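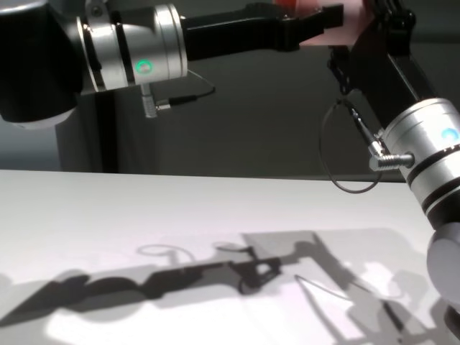

Household Objects, Unit 6: The Cup
Course handout, Jabari Mrema

Read this before the session, with something to drink. Bring the vessel along afterward, rinsed.

We have now spent several weeks on chairs, and I'm told some of you miss them already. The cup is a smaller subject but it has been annoying people for longer. It has to stand up when full, tip easily when you want it to, and survive being put down by someone who is looking at the television.

Terms you'll need

Rim: the top edge. On a plastic cup it is often rolled, which stiffens the wall and is kinder to the lip.
Wall: straight or tapered. A straight wall holds more for its height. A tapered one nests.
Base: the part that touches the table. Students forget it exists until it leaves a ring.
Tumbler: a cup with no handle and no stem. The old ones had rounded bottoms and couldn't be set down until they were empty, a feature hosts apparently put up with.

Standing and tipping

Put your cup on a level table and push gently at the rim until it leans. There is a point where it hesitates, and past it the thing goes over whatever your intentions were. A narrow foot and a wide mouth bring that point closer. Water in the bottom third helps the cup stay put. Water to the brim raises the weight again, and the floor pays for it.
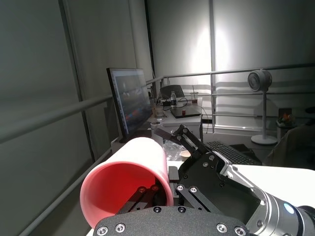

Once over, a tapered cup rolls in a curve. It turns toward its narrow end and will often come back near where it started, if the table is big enough - ours in the seminar room isn't, as Jolán Erdős proved last term with a full one. A straight-walled cup has no such loyalty and heads for the edge.

Color

Plain pink plastic is worth a longer look than it usually gets. The inside nearly always reads deeper than the outside, as light bounces from wall to wall and picks up more color on each trip. Painters know this. People who buy cups in sets of 40 mostly don't, and are surprised when they pour milk into one.

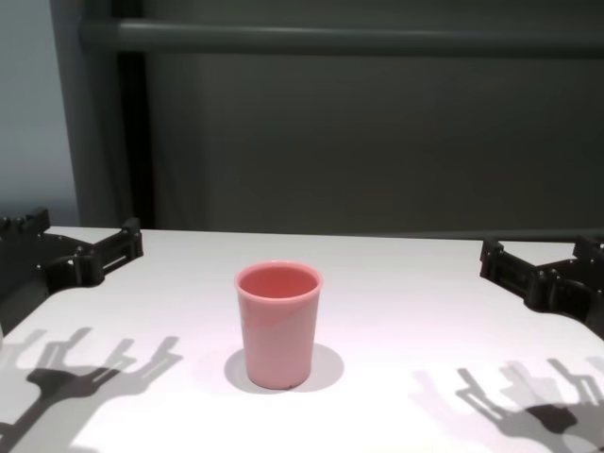 Does a stacking cup have to be tapered?
Nearly always. The upper cup needs room to slide into the lower one, and a good design adds a small ledge inside so the stack doesn't jam.

For next time

Measure your cup across the rim and across the base, then write down the height. Half a page on how it stands, with a side-view sketch. Kristóf Fodor has the rulers. Stemware goes in Unit 7, so leave it at home.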